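Slow Travel Has a Sales Department Now
By Ese Ogbonna
May 27, 2019

I have started to flinch when somebody tells me they're a slow traveler. I agree with most of what the phrase used to mean. You stay put, you rent a room with a stove, you learn which bus goes where, and you come home having seen less than the guidebook wanted you to see. Fine. I've traveled that way for years, mostly out of laziness and a lack of money.

What bothers me is the version that comes with a checkout page.

Last December I booked eight nights in Mekeser through an outfit called Skurkeck. Their pitch was that they would leave me alone. I am quoting the confirmation email more or less exactly: no schedule, no guide, no must-sees. For this I paid 145 a night, and the room was nice enough. Then the messages began. Had I tried the unhurried breakfast? Would I like to be walked through the old quarter at a wandering pace, 44 per person, two hours, meet at the fountain at nine sharp?

Nine sharp! I wrote back and asked how a person wanders at nine sharp. I got a heart and a link to the booking calendar.

The market problem

Every one of these companies sells the market visit, and it's the part I trust least. I like markets. I've bought plenty of bruised fruit in plenty of towns and eaten it on the edge of the bed with a pocketknife, and those are some of the better meals I remember. It costs next to nothing and takes as long as it takes.

The Skurkeck market morning cost 110. I went, so you can call me a hypocrite. We were given canvas bags and told to follow our senses, and our senses led all of us to the same three stalls, where the sellers plainly knew the guide and had the samples cut before we got there. A man from our group tried to buy onions from a woman at the far end and was steered back. Maybe there was a good reason for that. I doubt it.

I went again alone two mornings later and had a perfectly ordinary time. I overpaid for pears. I got lost looking for the bus and ended up drinking coffee behind a tire shop. I would not write a brochure about it.

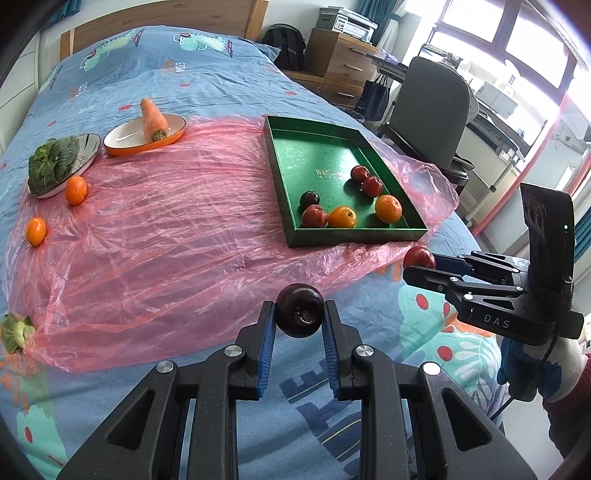
Fruit is still the cheapest souvenir I know.

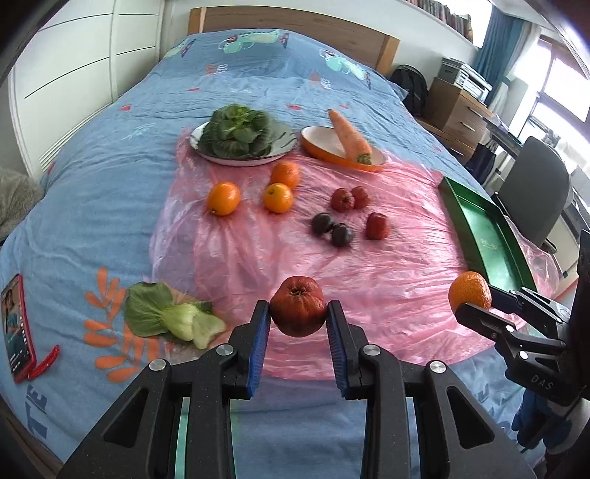
What the money buys

I looked up what a similar week would cost with the competition. Ematier wants 262 a night for a village stay near Jibrin, with "curated idleness" listed among the inclusions, right after towels. I have nothing against people in Jibrin making a living from visitors, and if I thought most of that 262 stayed in the village I'd complain a lot less. The website has a long page on community and doesn't give a single number on it. I asked. I was told the model was holistic.

The defense I hear from friends is that busy people need help slowing down. They have one week off, they're tired, and they don't want to spend two days working out the buses. I get that. I have been that tired. But a package tour already solves this problem, and does it for less money, with a coach and a man holding an umbrella. I've grown fond of the man with the umbrella. He has never told me that following him would change my relationship with time.

I also suspect that plenty of us want the credit more than the rest. We want to come back and say we did nothing, and doing nothing photographs badly, so somebody has to supply the linen and the canvas bag — and at that point you're on a tour.

So if you have a free week this year, my advice is dull. Pick a town with a grocery store and a bus station. Book a room from whoever owns it. Skip the walk with the fountain. Some afternoons you'll be bored, and there may be rain, and you might spend an hour in a bank lobby for the heating. I did that in Mekeser on my sixth day. They had good chairs.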